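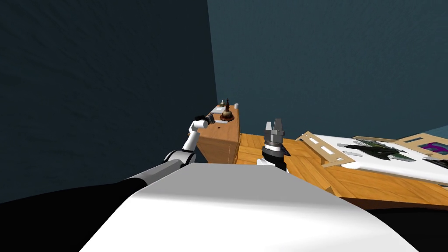

Can you teach a robot a household task by remote control without writing any code?
With Avance you can, as long as the task is short and you have the patience to repeat it. The software records what you do with the hand controllers, and the simulator keeps every run you mark as good.

I bought the Avance teleoperation kit in November, after Wanting Shao let me try hers at Irnevine. The kit is two hand controllers, a charging dock, a headset strap and a license for the simulator. I have used it most evenings for picking, placing and tidying tasks, all with a two-armed robot in simulation. I have not connected it to real hardware, so this review leaves that out.

Setup took one evening. The dock has to be in place before you start the software or the left controller is not found, and the manual mentions this only in the index. Calibration is quick. You hold both arms out, squeeze the triggers, and the virtual grippers line up with your hands. Mine drifted after long sessions and I got used to recalibrating whenever I stopped for a drink.
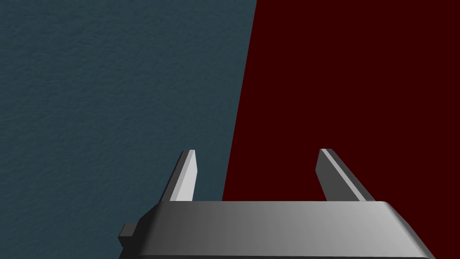
The wrist view is the feature I use most, and it is also where the kit needs work. You switch to it with a thumb button and it follows the gripper closely enough that I can line up a grasp without leaning around in my chair. Depth is harder. With the two fingers open against a flat dark red surface that has no grain or pattern, there is very little to judge distance by, and the speckled blue-gray on the other side gives me more to go on. I now check the main view before I close the fingers. A distance readout would help a lot — Jabari Makori asked for one on the user forum and was told it is being looked at.

The triggers are good. They have a long pull, so you can half close the gripper and wait. Force feedback is a plain buzz on contact, the same for a light touch as for a hard knock. Sandro Guerra turned his off. I keep mine on low.

Recording is simple. One button starts a run and another ends it, and you keep it or throw it away. I have 2,552 saved runs so far. For a one-handed pick and place, 200 runs gave me a policy I was happy with. Anything using both arms took nearly 600, and the results were still uneven. Bad runs do more harm than I expected, so be strict about what you keep. The review screen plays back at double speed but has no way to trim the ends, and I would like that fixed.

Comfort is fair. The controllers are light but the grips are sized for larger hands than mine. Vunatstead sells a slimmer shell that fits, at extra cost.

I would buy it again for simulation work. If you only want to record a few runs to see what it is like, borrow one first.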